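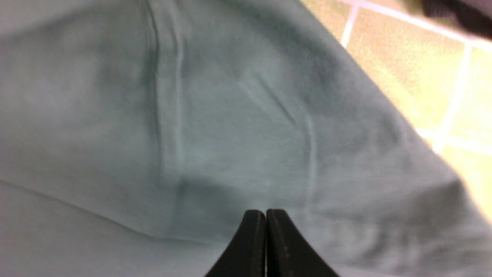
**radek_w:** What looks like a cotton knit tee, creases set in after a night in the basket. Steam or damp press?

**nighat.m:** Damp press. Mist, roll up for 20 minutes, iron on medium along the grain.

**zhashmi:** Disagree. Pressing stretches jersey if you push the iron. Hang it and steam from the inside, 2 passes.

**nighat.m:** Lift and lower, don't push. Steam won't shift a fold line at the hem.

**radek_w:** Label says 92% cotton. Does that change the setting?

**zhashmi:** Depends on the other 8. Go a notch cooler if it's elastane.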